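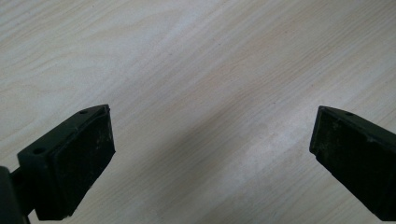 September 21, 2026

The gripper closes now. It opens, too, which took another week and most of my goodwill toward springs.

I've been calling the thing Halleo, after the label on the box of bearings I raided to build it. It's the hand-held kind: you squeeze a trigger, the fingers come together, and a little camera watches them do it so that an arm I don't own yet can someday learn to pick up a sock. My budget for the arm is 477 dollars. The arm has other ideas.

Version 8 of the fingers went on last night at the Barnon workshop, where I rent a shelf and half an opinion about the heating. Versions one through five were too flexible. Six was stiff enough but I'd mirrored the wrong part and ended up with two lefts. Seven we will skip.

The pads are the bit I'm pleased with. I tried bare plastic first, and a marker pen slid straight out like it had somewhere to be. Rubber fixed that, though it also picks up every speck of dust in the building (it's a woodshop, so there are a few).

Still to do: the trigger cable frays where it bends, and my logging script stops dead at frame 1248 every single time. I've rewritten it twice. Same frame. I'm going to look at the memory card next, and if it's the card I'd like those two evenings back.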